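Floltadau puts two-armed robots on the sorting bench at Kolis

September 26, 2019

Hello from all of us at Floltadau! I'm Þórey Vídalín, I run the packing floor at our Kolis site, and I've been asked to write this one myself because I'm the one who has to live with the things.

Since July we've had robot arms working in pairs on the sorting bench, set up with the help of our friends at Irkance. They pick up small parts and put them where they need to go, which used to be a job for two of my people, bent over a tray for most of a shift. If you've ever done 4000 picks in a day you'll know what your neck feels like afterwards (I have, and I do).

We start every new pair on plain coloured blocks before they get anywhere near a customer's order, and I was quite happy to let them take their time over it.

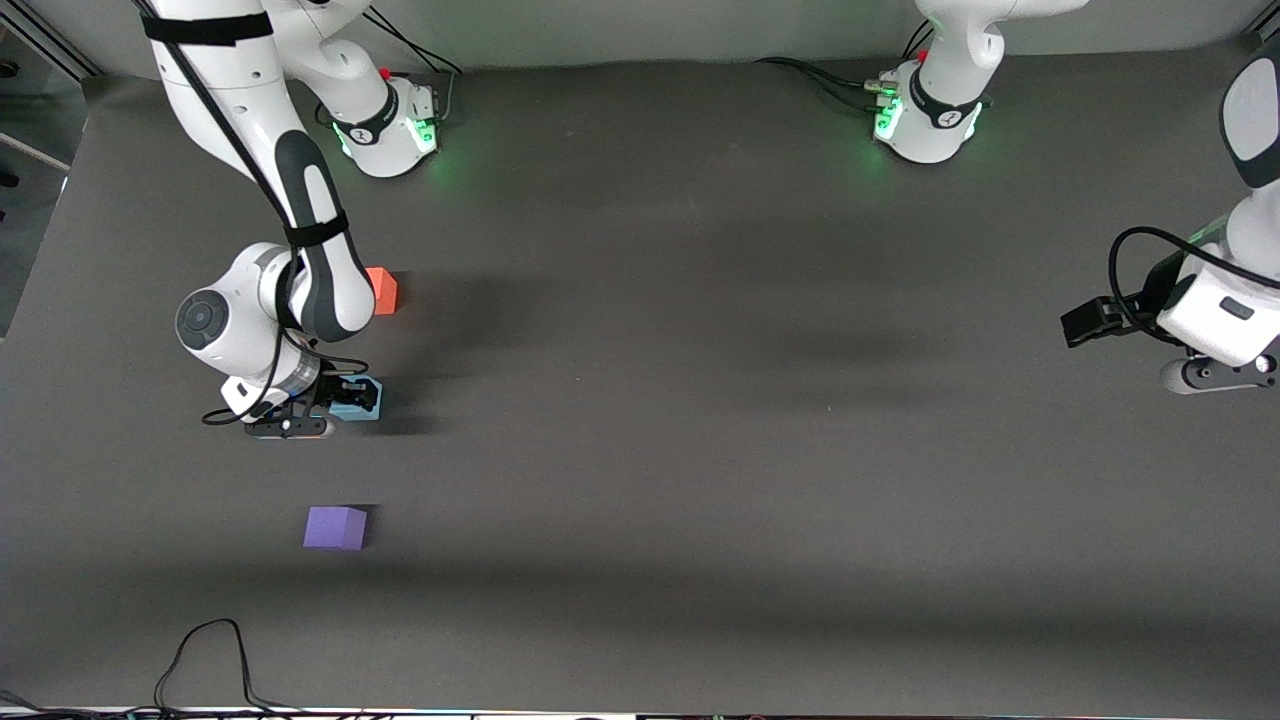
There are 144 of us at Kolis and no jobs are going as a result of this. I wanted that in writing, so there it is. What does change is the day. Everyone on the bench has had 45 hours of training, paid, and they now set up the arms, check the trays and step in when a part gets dropped. Parts do still get dropped! The night shift has also gone from five people to three, with the other two moved to days, something they'd been asking me for since last year.

Arnout Smits, our longest-serving sorter, wasn't keen at the start and told me so, loudly. "I still don't like the noise," he says, "but I go home and I can lift my grandson."

Next up is the returns bench, once the new flooring is in. If you'd like to come and have a look round, ring the Kolis front desk and ask for me on extension 294.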